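Pick and Place

Nuria Peñalver had folded for the Siddiqui laundry in Claltville until March, and in March Siddiqui sent her to Oltby to teach a machine to put rags in a box.

That was how she told it to her sister. The letter had said "demonstrator." It had also said the system was called Somik and that no technical background was needed, and when she got there she could see why. You held a handle with a trigger on it. You moved the handle and the arm moved the same way, a little late. You squeezed and it squeezed. When the cloth was in the box you said "done," and Begoñe Esteban pressed a key, and that was one. They wanted 2,000.

"And then it knows?" Nuria asked on the first morning.

"Then we train on it," Begoñe said.

"And then it knows."

"Then we see."

Nuria had heard "then we see" from two managers and a dentist. She picked up the handle.

She was slow to begin with. Her own hands wanted to come into it. A cloth would slide off the fingers halfway across and her left hand would be up off her lap before she knew, ready to catch it, and Begoñe would say please don't, and throw that one out. The fingers on the thing were no good anyway. They pinched. Anybody who has handled laundry knows you don't pinch a towel, you get your palm under and let the weight find the middle. She said so. Begoñe wrote it down, or wrote something down.

By the second week she was quick, and being quick made her suspicious. She went for the pink one first because it was the easiest to see. She left the brown patterned one for last because it liked to burrow in under the others. She had habits, in other words, and it seemed to her that a machine copying her would get the habits along with everything else and have no idea which was which.
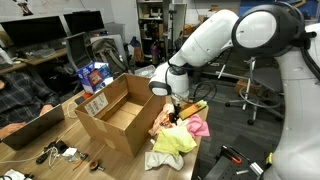 The arm at the pile.

"If I always start with the pink," she said, "won't it think the job is pink?"

"That's why we mix them up."

"I still start with the pink."

Begoñe looked at the laptop for a while. "Could you not?"

So she didn't. She started with the peach, or the white, or whatever was worst, and her times got longer, and now when she reached for a cloth she could feel herself deciding, which she had never once felt in eleven years of sheets. She didn't see how that was more natural. But it was their money. It was good money too, better than Claltville, plus 12 dollars a day for the bus.

They ran the first trial when she had done 596. It wasn't meant to be until a thousand but there was a man from Siddiqui coming, and he wanted to see something. He stood with his coat on. Begoñe told Nuria she could put the handle down, and she did, and then didn't know what to do with her hand, so she put it in her pocket.

The arm came down over the cloths and stopped. It went left a little. It came back. It was doing what she did when she was choosing, that small back and forth, and she felt her neck go hot, because she hadn't known she did it and there it was in front of a man in a coat. Then it pinched up the green one by the corner, carried it over to the box, and let go on the wrong side of the flap.

"Good," said the man from Siddiqui.

"It missed," said Nuria.

"It picked, though."

It picked again. It got the next one in, and the one after that it dropped and went on carrying, all the way over to the box with nothing in the fingers, and opened them very carefully above the hole. The man laughed. He asked how long before it could do a hotel. Begoñe said that was hard to say. He asked if it was hard to say in months or hard to say in years, and she said it depended on the data, and he looked at Nuria as if she might have some on her.

He left after 20 minutes. He shook hands with both of them and told Nuria she had a gift.

"For what?" she said when the door had closed.

They went back to work. She did one and it was fine. She did another and caught herself, over the pile, going left a little and coming back.

"Do you want that in?" she said. "The wobble?"

"What wobble?"

"I do it before I pick. It does it now too. You didn't see?"

Begoñe hadn't seen. She played back one of the old ones, then another from the first week, then a few from the middle, with Nuria leaning in over her shoulder and smelling, she was afraid, of the egg sandwich. It was in all of them once you knew to look. It was in the good ones especially. 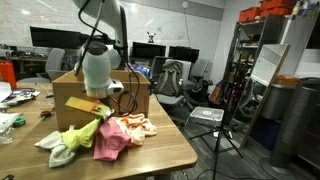
Begoñe's opinion was that they should leave it in. It might be how Nuria judged the depth, she said, since she was looking from one side and couldn't feel anything through the handle, and if you took it out you might be taking out the part that worked. Or it might be nothing. There was no way to tell from watching. They would have to record a batch with it and a batch without, and train both, and compare.

"How many is a batch?"

Begoñe told her.

Nuria worked it out against the bus, and the rent on the room in Oltby, and the job in Claltville that they had promised in writing to hold for her — doing the thing by hand that she was sitting here teaching something else to do. She had asked about that once. The answer was that it would free her up. She'd asked for what, and that had turned into a conversation about the break room.

"With or without first?" she said.

"Without, if you can."

She took up the handle and looked at the cloths. She held her wrist against her ribs to keep it still. Then she went straight in for the towel, no wobble, and missed it by an inch.

"Keep that?" she said.

Begoñe had her finger over the key. "Do another one," she said.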